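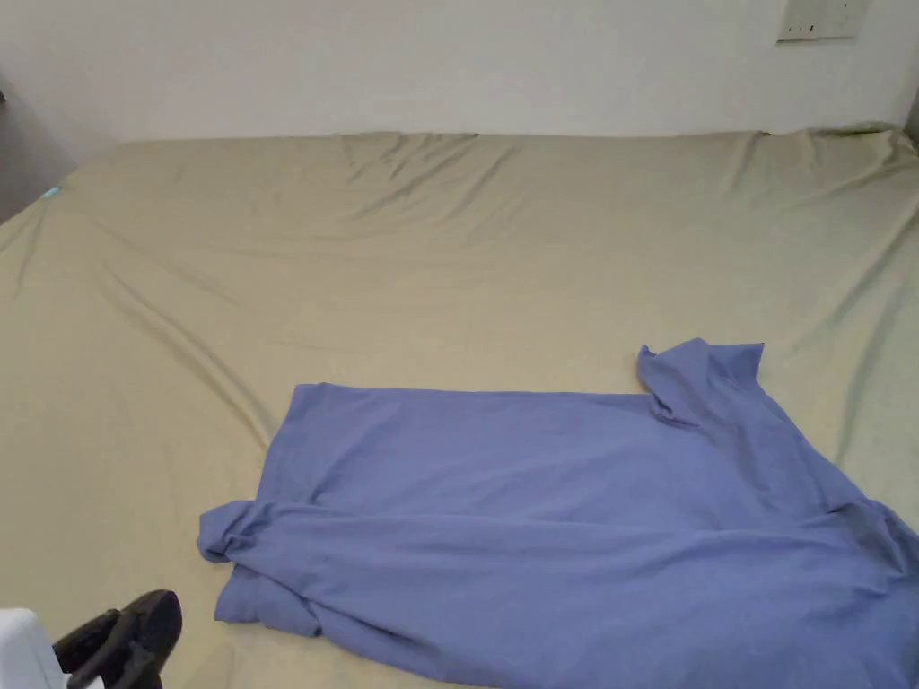 床单、被套和其他不肯配合的布

整理：Elmarie Tshabalala
更新于2023年1月

床上用品大概是家里脾气最大的一类东西。锅脏了会认账，地板脏了会认账，床单脏了却总摆出一副“我一直就是这个颜色”的样子。下面的办法是我在Planville租房这些年攒下来的，有的从长辈那里听来，有的从读者来信里抄来，剩下的靠洗坏东西学会。顺序没什么讲究，想到哪儿写到哪儿。

买之前先量床垫

床笠包装上写的“适用一米五床”只说了长和宽，高度往往印在背面最小的那行字里，或者干脆没印。我现在睡的床垫连上面那层薄垫一共33厘米，配的第一条床笠是按薄床垫做的，四个角轮流往外弹，半夜醒来常常发现自己睡在光床垫上，床笠卷在腰底下，像条救生圈。

量的时候把床垫上面加的东西都算进去：保护垫、乳胶垫、前任房客留下又舍不得扔的那层海绵。量完再加一点余量，让布能往床垫底下兜进去一截。纯棉的还要给缩水留地方，第一次下水之后它会变小，而且不打算跟你商量。

尺子没有的话，拿根绳子比一下，打个结带去店里。售货员会多看你两眼，忍一忍。

套床笠的次序

很多人从离自己最近的角开始，套完两个近的，再爬到床上去够远的，跪在床垫上往外拽那块正被自己压着的布。我也这么干过好多年。

换成对角就省事了。先套靠墙最难够的那个角，然后套它斜对面的角，再收拾剩下两个。最后一个角总是最紧，把床垫角稍微抬起来一点，布从底下兜过去，手掌顺着边往里抹一遍。如果床能从墙边拉开一掌宽，就先拉开，套完再推回去。拉开的时候顺便看看床后面，你丢的袜子多半在那里。

分不清长边短边，可以在床笠一个角的里侧缝一小段有颜色的线，规定这个角永远放床尾左手边。我缝的是红线。缝过之后再也没有套错过方向，倒是忘过左手边是站着看的左还是躺着看的左。后来在衣柜门里面贴了张纸条。

松紧带没劲了

床笠的布一般比松紧带活得久。松紧松了就整条扔掉，有点像鞋带断了扔鞋。

在松紧的夹层上拆开一个小口，旧松紧带的头上用别针别住新的，从另一头慢慢抽，旧的出来新的就进去了。新带子两头接上，缝牢，小口缝回去。别针要别紧，半路掉在夹层里的话，这个下午就交代了。

懒得拆线的，可以买床单夹，从床垫底下斜着拉住两边。便宜的夹子牙齿太尖，会把细密的棉布咬出小洞，夹之前垫一小块旧布头。

洗之前

新买的一定先洗一遍。布料出厂的时候身上带着浆和各种整理剂，摸着挺括，那份挺括大半是药水撑出来的。第一遍单独洗，尤其是深色的。我有一整套浅灰的枕套，来历是白枕套和一条藏青色被套的短暂相处。

洗标上写多少度就按多少度。真丝、羊毛之类按各自的脾气来，别拿棉布的办法伺候它们。家里有人过敏或者对付尘螨，热水管用得多，但前提还是洗标准许。

拉链拉上，扣子扣上，被套翻到里面朝外。被套不扣扣子就放进滚筒，出来的时候里面会装着枕套、毛巾、袜子，像个刚逛完集市的人。

机器别塞满。床单这种大块布需要翻身的地方，塞得太实，外面一层干净了，裹在里头的那一团只是陪着转了一趟。手掌能竖着伸进筒里，衣物上面还有空，这样比较合适。

洗衣液少放点。瓶盖上那条刻度线是卖洗衣液的人画的，他有他的立场。放多了漂不净，布会发硬，干了以后贴着皮肤发痒，颜色也慢慢发暗。水硬的地方用量要按说明往上调，这一点他们没有骗人。

柔顺剂我基本不用。它在纤维外面糊一层，摸着滑，吸水就差了，夏天睡着闷。毛巾更不要放。

那些印子

汗渍。枕套和床单上段发黄，多半是汗和皮脂，再加上各种面霜。拿温水化一点含氧的漂白粉（彩漂粉），泡上一阵再洗，白棉布效果最好。真丝和羊毛不能这么泡。

血。用冷水，马上用冷水。热水会把蛋白质定在布上，之后你跟它就是长期关系了。冷水冲过，抹点肥皂轻轻搓，再冲。干透的旧印子先泡冷水，急不来。

咖啡和茶。先拿干布吸，别擦，越擦地盘越大。吸完用凉水从背面冲，再抹洗衣液等一会儿。至于为什么会在床上喝咖啡，这篇不讨论。

油。洗碗用的洗洁精点上去，指头揉开，放一会儿再下水。印子没掉之前不要进烘干机，烘过一遍的油印很难请走。

圆珠笔。酒精棉片底下垫一张厨房纸，从外圈往里点。先在不起眼的角落试一下会不会掉色。读者Teodoro Montoya来信说他跳过了试色这一步，结果墨水没了，布的颜色也没了，现在那里是个很干净的白点。

有两样东西千万不要混：含氯的漂白水，和醋、洁厕剂一类带酸的东西。混在一起会放出有毒的气体。漂白水跟氨水也一样不能碰头。一次用一样，冲干净，开窗。

关于晾

能晒就晒。棉布和亚麻晒过的味道没有哪种香精学得像，虽然洗衣液厂家每年都宣布自己学会了。

深色和印花翻过来晒，或者挂在背阴通风的地方。床单搭在绳子上别对折得太齐，两边错开一点，中间有风，干得快。搭之前抓住两个角用力抖几下，抖掉的褶子都是省下来的熨烫。

屋里晾的话，开除湿机或者开窗，别把湿床单搭在门上就关了灯去睡。门上那条木头边会印在布上，布里的水会跑到墙上，霉点从墙角开始长。冬天我在Brastgate的旧公寓里吃过这个亏，那面墙后来刷了两遍。

烘干机里大块布爱拧成麻花，外面烫手，芯子还潮。烘到一半停下来，把它掏出来抖散，换个方向放回去。烘干球可以放，家里有小孩或者狗的，记得收好，它们在地上的寿命很短。

全烘干了再拿出来会发皱，略带一点潮气的时候取出来，铺到床上用手抹平，晾着，到晚上就能睡。当然得真等到它干。

熨不熨

我不熨床单。这句话说出来得罪过不少人，包括我婆婆。

枕套可以熨，面积小，脸贴在上面，成就感和工作量的比例说得过去。被套只熨露在外面的那一截翻边。床笠就别折腾了，往床垫上一绷，自己会平，绷不平的那几道在角上，睡觉碰不着。

实在看着难受，喷瓶里装清水，铺好以后对着皱的地方轻轻喷一层，手掌往两边推，等干。

叠床笠

网上教叠床笠的视频很多，看的时候都懂，关掉以后手里还是一团。我试着用文字写一遍，写不明白的地方请多包涵。

里子朝自己，两只手分别伸进同一条短边的两个角里。把右手的角翻过来扣在左手的角上，两个角就套在一起了。右手腾出来，顺着边摸下去找到下面那个角，也扣上去，正面反面要对好。最后一个角同样处理。四个角叠成一摞之后，平放在床上，把有松紧的弯边往里折，整块布会变成一个勉强的长方形。剩下的事情就跟叠毛巾一样。

如果做完以后它依然是一团，把这一团塞进同一套的枕套里，封口折好，放进柜子。从外面看很整齐，我们家大部分床笠都是这么体面起来的。

整套都往一只枕套里装还有个好处，换床单的时候拿一包就走，不必在柜子里翻找花色一样的另一只枕套。那只枕套通常在晾衣架上，或者在客人的床上。

套被套

卷的办法最省力气。被套里子朝外平铺在床上，开口放床尾。被芯铺在上面，四边对齐，有系带的把角系上。从床头那一端连被芯带被套一起卷，卷到床尾，像卷一张很胖的饼。然后把开口从两头翻过来包住这个卷，扣上扣子，再往回滚开，抖一抖。

第一次做的时候中途会觉得肯定搞错了，继续卷就行。

被芯在里头乱跑，多半是没有系带。自己在被套内侧的四个角缝上布条，被芯角上缝小环。不想在被芯上动针的，可以买现成的被角固定扣，挑没有针的那种。

枕头

枕套换得勤，枕芯却常常能用到跟主人有感情。化纤枕芯很多可以机洗，看标签，一次放两只，滚筒才平衡，只放一只的话机器会在地上走路。乳胶和记忆棉不要泡水，也别暴晒，擦一擦，放在通风的地方。羽绒的洗完要彻底烘干，没干透的羽绒有股湿鸭子的味道，因为那确实就是湿鸭子。

检查枕芯还行不行，把它对折，松手。弹回来的还能用，躺着不动的可以退休了，退休以后做宠物垫子很受欢迎。

枕头外面多套一层带拉链的保护套，口水、汗、头油先由它挡着，洗起来也比洗枕芯容易。

床垫也要管一管

每次换床单的时候别急着铺新的，掀掉旧的让床垫敞一会儿气。早上起床也一样，被子掀开晾着，先去刷牙吃早饭，回来再铺。刚起身就把床铺得平平整整，等于把一夜的潮气盖上盖子。这是我唯一能为不叠被子找到的正经理由，请善加利用。

吸尘器换上扁嘴，沿着缝线和边上的滚边走一遍，灰都住在那里。有味道就撒一层小苏打，放几个钟头再吸干净。吸之前确认吸尘器说明书允许吸细粉，有的滤网会被糊住。

需要翻面的床垫翻面，不能翻的（只有一面是睡觉用的那种）就调个头。在床垫侧面用别针别一张小标签，写上月份，免得两口子各自坚信对方翻过。我们家上一次是9月。

床垫上洒了水，先用干毛巾压着吸，人站上去踩也可以，然后立起来，电扇对着吹。不要往上浇更多的清洁剂，海绵喝进去容易，吐出来很难。

床底下

床底收东西，用带盖的扁箱子，别用敞口的纸箱。纸箱吸潮，还招虫。箱子前面贴标签，朝外那一面。写“杂物”等于没写。

换季的厚被子洗净晒透、凉下来了再收。热乎乎地塞进袋子，里面会凝水。真空袋适合化纤被，羽绒的压太久会塌，羊毛的也不喜欢。给它们找个透气的布袋，搁在柜子上层，别在上面压书。

樟脑丸我不用，味道比虫子待得还久。雪松木块可以，隔一段日子用砂纸磨一层皮，香味就回来了。不过它对付虫子的本事有限，东西收进去之前洗干净才管用。

旧床单的下场

中间磨薄、两边还好的老床单，从正中剪开，把原来的两条外边对着缝在一起，薄的地方就挪到外侧去了，再锁个边，又能睡一阵。中间多一道缝，豌豆公主可能会有意见。

实在不行的就剪。大块的刷墙时盖家具，中块的包冬天的花盆，小块的当抹布。旧棉布擦玻璃不掉毛，比买的好。松紧带拆下来捆报纸、捆电线都行。化纤的做抹布不吸水，别勉强。

很多动物收容站也收旧床单和毛巾，去之前打个电话问问。

读者来信里的几个问题

有人问起球怎么办。剃毛球器轻轻过一遍，布要绷平，别按着来回刮。棉和化纤混纺的最爱起球，洗的时候里子朝外，别跟牛仔裤或者带拉链的一起洗。

有人问支数是不是越高越好。超过一定的数字以后，多半是把细纱几股拧在一起各算一遍得来的。与其看数字，不如把布对着光看，织得匀不匀，再用手攥一把，看它皱成什么样。

Charmaine Mokoena问静电。冬天空气干，化纤被套和化纤睡衣凑在一起，翻个身噼啪响。换掉其中一样，或者屋里加点湿。她说她先换了丈夫的睡衣，因为比被套便宜。

还有人问多久换一次。我的答案是一个星期，夏天更勤。我的实际情况是约13天，中间那几天我管它叫通风期。

下一篇写毛巾，包括为什么新毛巾擦不干人。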